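Subject: Re: [exchange-list] Undum residency, outgoing director and the autumn program
Date: 2024-10-23

Hello all,

Replying to the list instead of privately, as two other houses asked me the same thing last week.

> Can someone at Birard confirm whether the Undum exchange goes
> ahead now that the director is leaving? We have two printmakers
> who were told in July that they had places, and they have heard
> nothing since. We would also like to know if the Azevedo
> drawings are still traveling, and who is paying the freight.
> Our own board meets soon and I need something to show them.

The exchange goes ahead. The director's term ends with the close of the current show and a successor has been named by the ministry, but the agreement is between the two institutions and runs for another 3 years whoever is in the chair. I have the signed copy in front of me and there is no clause that lets either side drop out on a change of staff.

On the printmakers: both places stand. The letters were held up at our end. They needed a second signature, and the person who signs was away for most of the summer. They went out on Monday by email, with paper copies to follow for the visa office. If your two have not seen them, please have them check their junk folders before writing to us. The sender address is the new one, which some mail systems don't like yet.

The stipend is the same as last year. Housing is in the annex behind the library, not in the old guest rooms, which are being rewired. Each artist gets a key to the print room and can work there in the evenings, but the large press has to be booked a day ahead.
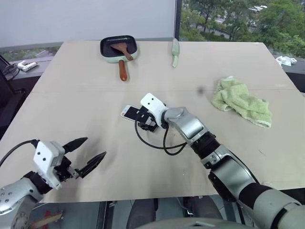
The Azevedo drawings are traveling, though not all of them. The full set is 144 sheets. The lender has agreed to release 80 for this round and wants the rest kept back until the first group has come home and been checked. I asked for more and was turned down, politely. The list of sheets is fixed and I can send it to anyone who is hanging the show – please don't plan your walls from the old catalog, the numbering has changed.

Freight to Undum is paid by us. The return leg is paid by the last venue, as in the original agreement. Insurance is covered throughout by the lender's policy, but each house has to send in its own condition reports on arrival and departure. Last time two venues skipped the departure report and it took months to sort out a torn corner.

Kondance will perform at the opening in Undum as planned. Their hall seats 280 and the cultural office wants a block held for schools, so partner houses should send me their guest names early. I can't add people at the door. The company is bringing its own sound equipment and only needs a floor, power and somewhere to change.

Two things are still open. We don't know yet whether the new director will keep the monthly lecture series, and I would not print any dates for it. The translated wall texts are also late. The first half is with the proofreader and I am waiting for a date on the rest.

If your board needs a formal letter, tell me what it has to say and whose name it should be addressed to, and the Birard office will put it on headed paper.

Regards,
Exchange desk, Birard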